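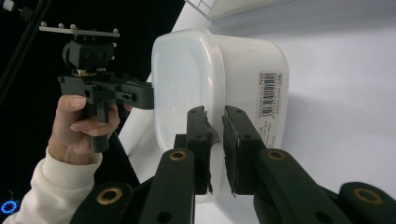
Kikari Soup Swap: Frequently Asked Questions
Last updated 28 January 2023

What is a soup swap?
You make one big pot of soup, freeze it in portions, and trade those portions for other people's. You show up with a bag full of your own lentil soup and go home with a bag of everybody else's cooking, and dinner is sorted for a good while. It's a wonderful way to eat, especially if you (like me) get bored by the third bowl of anything!

Do I have to be a good cook?
Not at all. Some of our most wanted soups are the plainest ones. Zdeňka Halás brings a potato and dill soup to nearly every swap and it is always gone in the first round.

How much should I bring?
Six portions of the same soup, 650 ml each. That feeds two people with bread, or one very hungry one.

What kind of container should I use?
Anything food-safe and freezer-safe with a lid that stays put. Rigid plastic boxes stack nicely in the freezer. Wide-mouth freezer jars are fine too, as long as they have straight sides. Please leave a finger's width of space at the top, more if your soup is thin. Soup swells as it freezes and will happily push a lid off overnight.

Do I get my containers back?
No, they travel with the soup. You'll go home with as many as you brought, so it evens out, but keep your grandmother's favorite bowl out of it.

What goes on the label?
The name of the soup, every ingredient (yes, stock cubes too), the date you froze it, and your first name. Use masking tape and a permanent marker, and put the tape on while the container is still at room temperature. It won't stick to frost.
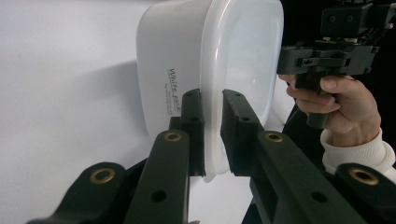

Frosted plastic storage container with "White pack" lettering on the side.

Which soups freeze well?
Bean, lentil, split pea, squash, tomato, borscht, chicken broth with vegetables, most curried soups. Chili counts as soup here and I will not hear otherwise.

Which ones don't?
Noodles go soft, so freeze the broth and write "add noodles" on the label. Cream and sour cream can separate; leave them out and let the next person stir them in. Big chunks of potato sometimes turn grainy, though mashed or blended potato does fine.

How do I cool a big pot safely?
Divide it into shallow pans so the heat can get out, or set the pot in a sink of ice water and stir. Get it into the fridge within 2 hours of taking it off the stove, chill it fully, then freeze. Bring it to the swap frozen solid, in a cooler if you have a long trip.

How long will it keep?
We ask that you eat your haul within up to 90 days. It stays safe longer in a steady freezer, but the flavor starts to fade, and by then there's another swap coming anyway.

I have an allergy. Can I still join?
Please do! Read every label, and ask the cook if anything is unclear. All of our soups come from home kitchens, so we can't promise that any of them is free of traces. If your allergy is severe, talk to us before you sign up.

How does the trading work?
Everyone draws a number. Before the first round each cook says a sentence or two about their soup, and then we go around the table picking one portion at a time until you have as many as you brought. It gets pretty lively around the third round.

Where do you meet?
In the back hall on Jireš Street, next to the Skandine bakery. Come in through the side door. The bakery often has day-old rye, so bring a little cash.

How many people come?
The biggest swap so far was last November, when 195 portions crossed the table in one afternoon. Most are a good deal smaller, and newcomers always get a seat near the front.

Can I bring my kids?
Yes, and let them pick a soup of their own.

How do I sign up?
Write your name and your soup on the sheet at the Trallent library desk. If two people plan the same soup, both are welcome to bring it. I have tasted four minestrones side by side and would gladly do it again.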